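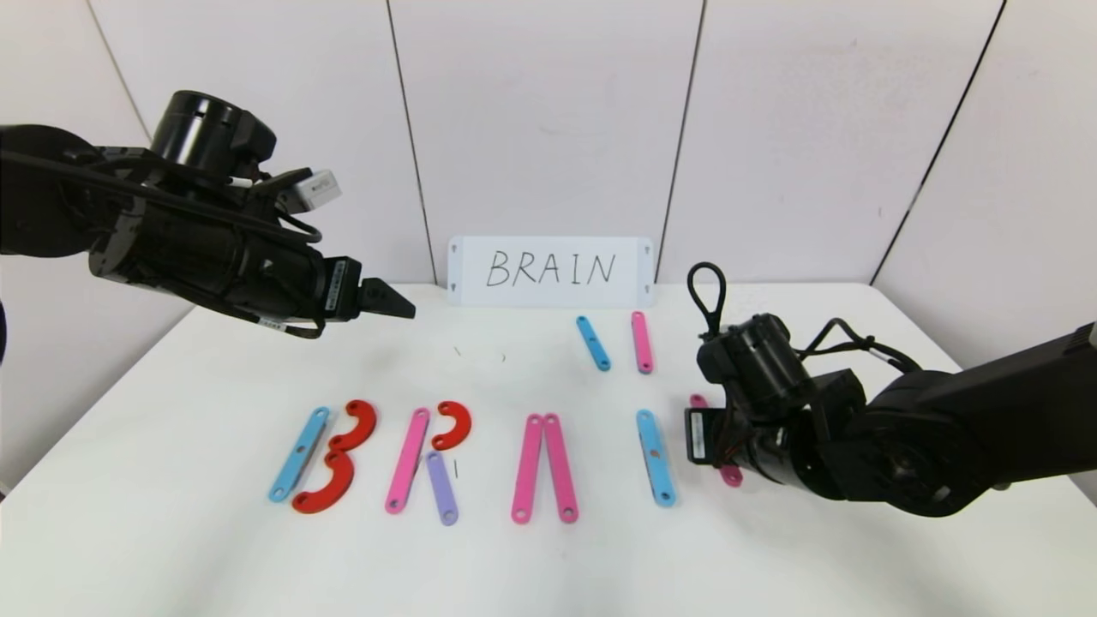
Lukcombe Open Day, 31 July 2023

I went to the Lukcombe site at Hestham expecting to be sold something, and I was, though it took them until after lunch to get round to it. The subject of the day was memory and ageing. The leaflet promised "a new way of thinking about thinking", a phrase that ought to carry a fine.

The morning belonged to Demetrius Ridgeway, who gave a decent talk on sleep. He was careful. He said the studies on napping are small and that most of them used students, who are not the people lying awake at four worrying about forgetting their own postcode. I would have liked more of him and less of the video that followed, which had a piano on it.

Then came the Emoso course. You do word puzzles on a tablet for 20 minutes a day, and after 18 weeks you are meant to be sharper. Sharper at what? I asked Juniper Lindgren, who was running the session, and she said people improved on the tests. The tests turned out to be word puzzles. I asked whether anyone had checked if they were any better at finding their car or following a recipe, and she said that was "being looked at". She was pleasant about it — more pleasant than I was, probably.

The course costs £600. My aunt does the crossword in a paper she gets from next door once they have finished with it.

Lunch was in the Mahlangu room, up 2 flights of stairs with a lift that wanted a pass. For a day aimed at older visitors this was poor, and several people simply stayed down in the foyer with their coats on. The soup was good. The bread had run out by the time I reached it.

They are holding another one in April. I would go for Ridgeway's talk and leave before the tablets come out. Parking is free, but the signs send you to the wrong gate.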